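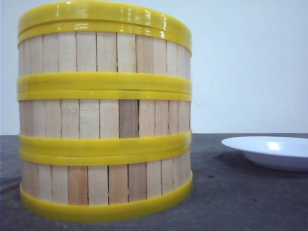 The planner had been stuck on the same step since lunch. Jamshid Nikzad read the log again with his coat still on, having come in from the car park at Fenholm to find the lights off and the queue full of red.

Step 39 was the lift. The software, which everyone called Gurik after the first folder it had been kept in, was supposed to work out where one steamer tier ended and the next began, choose a grip on the upper ring and take the tier away. It had chosen a grip. Then it had thrown the grip out, chosen another one four millimetres lower, thrown that out as well, and gone on like this until the timer stopped it.

He hung up his coat and opened the perception trace. The segmentation had merged the two yellow bands at the join into one thick band. With one band there was no seam, and with no seam Gurik believed the stack was a single tall object. It refused to lift a single tall object by its middle. He thought that was fair.

He wrote a rule that looked at the slats instead. If the dark lines between them didn't run straight through a band, the band was two bands. It took him an hour, and most of that went on a sign error. He ran it against the recordings from September and it found the seam in all but one of them. 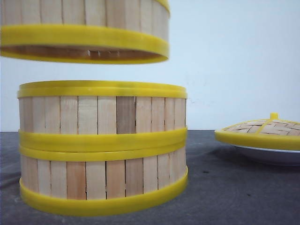
Kokkonen said over the phone that the rule would break the moment they changed supplier. Somebody would buy steamers with painted sides, and then where would he be?

"Then I'll write another rule," Jamshid said.

"You've got 12 of those already."

"Eleven. I took one out."

There was a pause on the line, and a kettle going in the background. Kokkonen wanted the whole thing learned from end to end, with no rules at all, and had wanted it since before Jamshid was hired. They had the argument about once a month. Tonight neither of them had the strength for it, so they talked about the force limits.

The force limits were the real trouble. The Flaner controller held a ring by closing until the fingers met resistance and then adding a bit. On a stiff ring that was fine. A ring that gave under the fingers looked, to the controller, exactly like a ring that had slipped, so it added a bit more, and then more again. Jamshid had seen it bend one into an egg shape and report success.

"Put a ceiling on it," Kokkonen said.

"There is a ceiling. It's too high."

"Who set it?"

Jamshid looked at the commit. It was his own, made at ten to midnight, with the message "try this".

"Doesn't say," he said, and rang off.
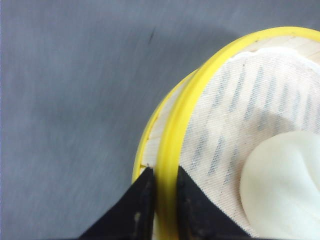

He brought the ceiling down by half and added a check on how fast the fingers were still closing. If they moved while the force stayed flat, the ring was bending and the controller should hold where it was. It was four lines. He read them through twice, then started a batch of 50 in the simulator and went to find something to eat.

The machine in the corridor had crisps. He ate them standing at the window. When he came back the batch was at 39, which gave him a small turn, but it was only the count and it moved on. There were two failures by the end. In one the arms had waited for each other until the clock ran out, each one holding back politely from the space over the far rim. He knew that one. It was the handover lock, and it had been in there since the second arm went on.

He could leave it. It was past nine, and a lock that failed once in a batch was something for the morning. He typed a note to that effect, deleted it, and opened the file.

The fix was to let one arm be rude. He gave the right arm priority over anything on its own side, and made the left one hold until the space was clear. Then he sent it to the real cell. 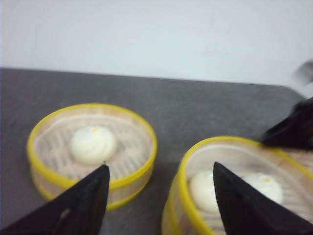 *Both arms at the baskets, Fenholm.*

He sent the log to Kokkonen without a message. The answer came while he was looking for his car keys.

"Rule number 12?"

He put the phone in his pocket and switched off the lights.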